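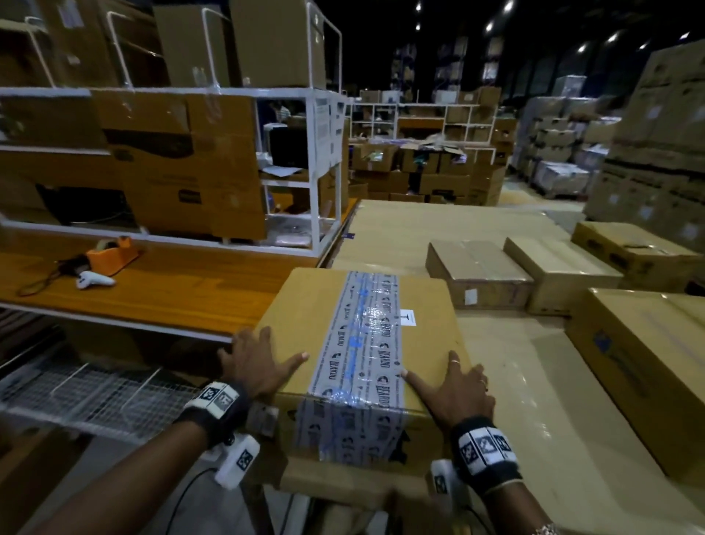 Dos manos apoyadas sobre una caja ya precintada, en un puesto de embalaje.

Imprimir | Enviar por correo electrónico

Preguntas frecuentes: ¿puede ya una máquina preparar cajas?
Redacción técnica de Jotamholm, 14 de junio de 2022

Recogemos las consultas que recibimos con más frecuencia de responsables de almacén y de taller sobre la automatización del embalaje manual. Las respuestas se refieren a las dos células que mantenemos en nuestro centro de ensayos de Semwal: Bamora, de un solo brazo, y Toneo, de dos brazos. No deben extrapolarse a otros equipos sin una prueba previa.

¿Qué parte del embalaje está resuelta?

El cierre y precintado de cajas de formato fijo. Una precintadora de arrastre lateral trabaja a un ritmo constante mientras la caja llegue escuadrada y con las solapas menores dobladas. El etiquetado también está resuelto cuando la cara de destino es plana y su posición se conoce. En ninguno de estos casos hace falta un robot articulado, y casi siempre conviene no ponerlo.

¿Y la apertura de la caja?

Depende del estado de la plancha. Las formadoras automáticas parten de un cargador con cajas plegadas de un mismo lote. Si las medidas cambian varias veces por turno, el tiempo de ajuste se come la ventaja. Bamora arma cajas de 400 mm de lado con una ventosa y un tope fijo, pero exige cartón sin deformar. Una plancha combada por la humedad provoca un fallo de agarre que la célula detecta y no sabe corregir.

¿Por qué se insiste tanto en las solapas?

Porque el cartón ondulado no es un sólido rígido ni una tela. El hendido opone resistencia, cede de golpe y después recupera parte del ángulo. Una persona compensa ese retorno apretando un poco más, sin mirar. Un controlador de posición empuja hasta la cota programada y retira la pinza, y la solapa vuelve. Con control de fuerza el resultado mejora, a costa de una aproximación más lenta.
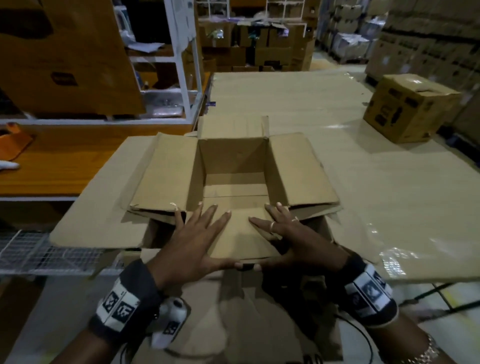
Presión con ambas manos sobre la solapa delantera de una caja abierta y vacía.

¿Cuánto tarda una célula frente a un operario?

En abril medimos el ciclo completo de Toneo (coger la plancha, abrir, plegar el fondo, girar y dejar la caja lista para llenar): unos 30 segundos por caja, sin contar paradas. No publicamos una comparación directa con operarios. El puesto manual incluye tareas que la célula no hace, como apartar cartón dañado o buscar otra medida cuando el pedido no cabe, y un cociente entre ambos tiempos daría una idea falsa.

¿Es imprescindible un robot de dos brazos?

Para formatos pequeños, no. Un brazo y un útil fijo bastan. A partir de cierto tamaño la caja se retuerce al tirar de un solo punto y hay que sujetarla por el lado contrario.
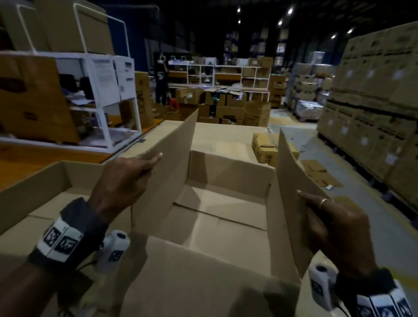 La coordinación bimanual es la línea en la que más horas invertimos con Toneo. El problema tiene poco que ver con el alcance de los brazos y mucho con el reparto de los agarres, que en el trabajo manual rara vez es simétrico. La mano izquierda pinza el borde superior de su solapa, con el pulgar y el índice en la esquina; la derecha sujeta la otra más abajo, cerca del borde delantero, con los dedos curvados sobre el cartón. Reproducir esa asimetría obliga a planificar dos contactos distintos sobre una pieza que se deforma con ambos. Nuestro planificador actual impone agarres en espejo, lo que simplifica el cálculo y falla con las solapas que no están a la misma altura.

¿Qué sensores necesita la célula?

Como mínimo, una cámara de profundidad cenital y un sensor de par en cada muñeca. El cartón liso y de color uniforme da pocos puntos de referencia a la cámara. La cinta transparente y el film retráctil son peores: devuelven brillos o directamente huecos en el mapa de profundidad. Recomendamos luz difusa y evitar mesas forradas de plástico.

¿Puede instalarse en un puesto existente?

Solo tras despejarlo. Los puestos manuales toleran cartones sueltos sobre la mesa, planchas en el suelo y cajas a medio abrir al alcance de la mano. Para un operario son material disponible; para la célula, obstáculos sin modelo. Calcule además la superficie del vallado, salvo que la evaluación de riesgos admita trabajo colaborativo a velocidad reducida.

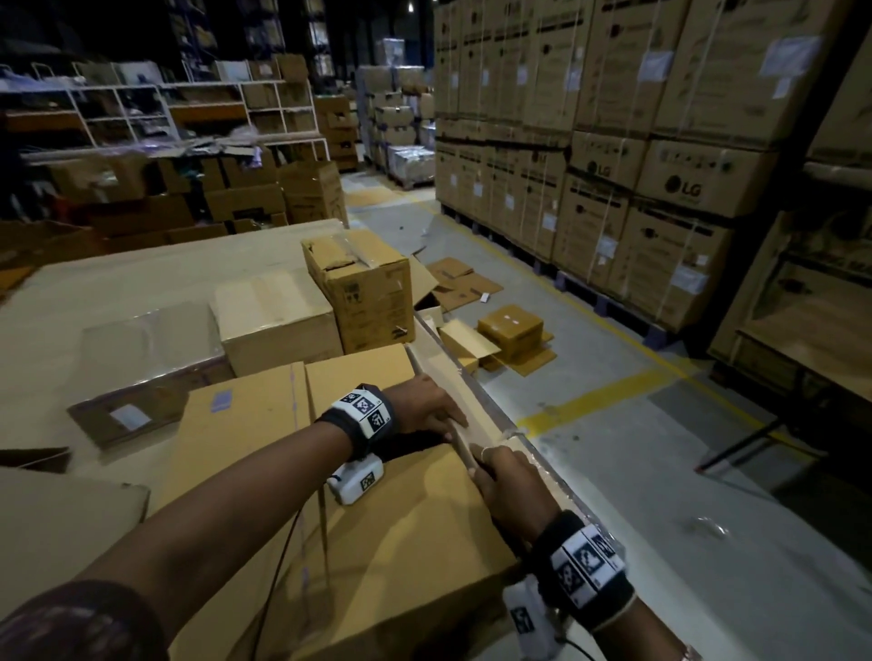

Manipulación de una caja grande. A la derecha, embalajes LG sobre palés.

¿Sirve el mismo equipo para deshacer cajas?

Por ahora no. Desmontar implica localizar la cinta, cortarla o arrancarla, y aplicar una fuerza que varía con cada unión pegada. Hemos probado el corte de cinta con Bamora en 40 cajas de un mismo modelo y el resultado no justificó seguir con esa herramienta. El plegado posterior queda pendiente.

¿Y en casa?

La pregunta llega a menudo. Abrir un paquete doméstico reúne todas las dificultades anteriores – formato desconocido, cinta en cualquier cara, contenido frágil – y suprime las ayudas de la planta: no hay tope, ni lote homogéneo, ni técnico cerca. No conocemos un equipo que recomendaríamos para ese uso.

¿Cómo se solicita un ensayo?

Envíe 4 planchas de cada formato, sin armar, y las medidas de la mesa. Indique el tipo de canal, el gramaje si lo conoce y si la caja lleva impresión en las solapas. Las planchas no se devuelven.

Imprimir | Enviar por correo electrónico

Comentarios de los lectores

Lector registrado:
Lo del retorno de la solapa lo sufrimos con canal doble. Acabamos poniendo un rodillo a la salida y bajando la velocidad de la cinta. No es elegante.

Responsable de expediciones:
Echo en falta el dato de paradas. Los segundos de ciclo sin disponibilidad no me sirven para justificar una compra.

Redacción técnica:
De acuerdo. Los registros de abril mezclan paradas de la célula y de alimentación. Los publicaremos cuando estén separados.

Lector registrado:
¿El sensor de par de la muñeca aguanta polvo de cartón? El nuestro daba deriva y era la junta.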